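Can it put the groceries away yet

Quick one, dinner's on the stove.

Got asked again when I'm buying a robot for the kitchen. Answer's still no. But I spent most of December poking at Skudia, the simulator, mostly running the Veres chore set on it, and I have opinions now.

Chore I care about is dumb. Stuff on a table, basket on the table, stuff goes in basket. My kid could do it at three. Grudgingly.

So I ran that. 600 tries overnight, fan screaming, and 274 came out right. Less than half! And in a simulator, where nothing is sticky and no one's left a dish towel on top of everything.
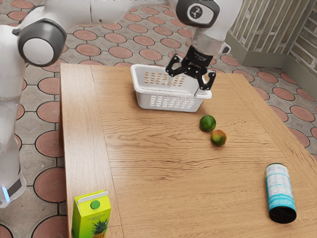

Veres basket task in Skudia. Fruit, a can on its side, juice carton, basket.

Fruit is fine, mostly. Small and round, fingers close, done. Cans are where my runs went bad. Lying down they want to roll, and it comes in at a bad angle and shoves the thing instead of grabbing it. Then it goes after the same spot agian like the can's still there. Cartons so-so.

Changed the grip settings, did another 200. Bit better on cans, worse on fruit. Typical.

Then there's money. Clultgate wants 3,150 for a used arm, no gripper, no shipping. That's a lot of years of me picking up my own limes.

Shop floor, different story. Same part, same spot, all day, sure. My counter is never the same twice.

Going to try the Dinis controller next, supposedly it looks agan after a miss. Will post numbers if I get any. Rice is boiling over, gotta go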